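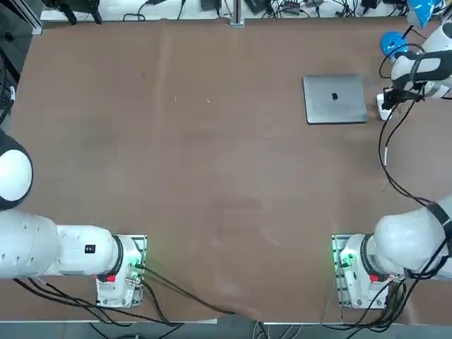
Flastbridge is the perception and grasp-gating layer for a dual-arm tabletop cell. It takes calibrated color images from a head camera and a fixed external camera, fits a support plane, segments objects on it, and hands the planner a list of object footprints with a recommended approach side for each. It does not move the arms; motion goes through Mirani, the joint-space planner, which has its own repository. Most of the code here exists to handle objects with very little height above the plane. A closed silver laptop lying flat is the standard hard case: the lid has almost no texture apart from the logo, and the free gap between a gripper at its right edge and the footprint can be smaller than the default clearance. The defaults in this release are set for that class of object. If you only work with mugs and boxes, set flat_object_mode to off and skip the section on footprint fitting.

Status

Version 2 of the footprint format. Files written by version 1 load read-only. The converter is tools/upgrade_footprints.py and keeps the original polygons under a legacy key.

The tracking module is still marked experimental. The Grurkden exporter works but drops per-vertex confidence, and the importer on that end does not warn about it.

Contents

src/plane: support plane fit and drift check
src/seg: segmentation wrapper, mask cleanup
src/footprint: polygon fit, merge, approach side
src/gate: accept or reject logic ahead of Mirani
src/sync: timestamp alignment between cameras
tools: converter, overlay viewer, exporter
data: index files and labels (frames are fetched separately)
tests: unit tests and the replay suite

Install

Python 3.10 or newer. Create an environment, then run pip install -e . from the repository root. The segmentation weights are not in the package. Run tools/fetch_weights.py once and point FLAST_WEIGHTS at the directory. The overlay viewer needs a display; over ssh use the flag --dump, which writes PNG files to out/overlay.

CPU inference works for replay. For live use the gate expects a footprint update at 14 Hz, and below that it refuses to open. You can lower the limit with gate.min_rate, but the tests do not cover it.

Frames and naming

Arms are named from the robot's side, left and right. The head camera agrees with this. The external camera faces the other way, so the right arm base shows up left of the left arm base, and the right gripper enters at the left edge of the image. All label files use the robot's names regardless of camera. Code that sorts detections by image x and then assigns arm names will be wrong for one of the two cameras. This was a bug in src/gate/assign.py until April and anything derived from older gate logs should be regenerated.

The table frame has its origin at the midpoint between the two arm bases, x away from the robot, y toward the left arm, z up. Units are meters. Angles are radians in files and degrees in the viewer, sorry.

Footprint fitting

1. Fit the plane on pixels outside the padded masks.
2. Project each mask boundary to the plane.
3. Simplify to a polygon of at most eight vertices. Rounded corners are cut inward by the simplifier and then padded back out by corner_pad.
4. Merge polygons from both cameras by union. Intersection gave tighter shapes and clipped real corners.
5. Compute approach sides. A side is dropped if the swept gripper volume touches another footprint.

Step 5 is where neighbors matter. With a mouse placed along the left side of a closed laptop, separated by a narrow strip of table, the left approach should be dropped and the others kept. If the mask cleanup closes that strip, the two objects become one footprint and the gate rejects nothing it should. Keep seg.close_kernel at 3 or below for layouts like this one. A glossy disc such as a lamp base needs a separate setting, seg.specular_fill, or highlights will punch holes in the mask.

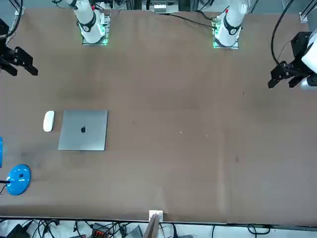 Torben Schmieder objected in the review thread that the union in step 4 hides calibration error: two polygons a few millimeters apart still produce a plausible outline, and the only symptom is a footprint that is slightly too fat. He asked for the overlap ratio to be written to the log. That is now done under merge.iou, and the gate prints a warning when it drops below 0.85. It does not block. Kadri Šimkus wants it to block by default; the discussion is still open and the flag is gate.strict_merge.

Data

The index lists 2,871 paired frames, one head view and one external view per pair, with masks and footprints in the table frame. Pairs are matched by nearest timestamp after offset correction. Of these, 1,000 are held out for the replay suite and must not be used for tuning thresholds. The split is by layout, so no arrangement of objects appears on both sides.

Fields per record: pair_id, layout_id, t_head, t_ext, plane, objects, gripper_state_left, gripper_state_right. Each entry in objects carries a class string, a mask path for each camera, a polygon, and approach_ok as a list of side names.

Labels were drawn by Mamta Uniyal and Hina Niazi and checked against each other on the held-out part. Where they disagreed on an occluded boundary, the record has ambiguous set to true and is excluded from the corner error metric but kept for everything else.

Known issues

Smudges and creases in the table covering sometimes come through as thin detections. Raise footprint.min_area before touching the segmentation threshold.

Objects cropped by the image border get a polygon that ends at the border. The field truncated is set, but the exporter ignores it.

Cables lying on the near edge of the table are masked by a static region in config/cell.yaml. If you re-route them, redraw the region with tools/draw_static.py.

Plane drift check gives false alarms when both grippers are low over the table. Workaround: plane.check_when: idle.

Silver lids under direct light lose one long edge in the head view, in roughly one layout out of 30. The external view usually recovers it.

Running the replay suite

pytest tests/replay --split heldout

Reports go to out/replay. Compare with tools/diff_report.py old.json new.json. Attach the diff to any merge request that touches src/seg or src/footprint. Changes to src/gate need a second reviewer, currently Naveed Qureshi.

Open items

Per-vertex confidence in the Grurkden export
Truncated polygons in the viewer legend
Approach side for round footprints (now treated as an octagon)
Move the static cable region out of the cell config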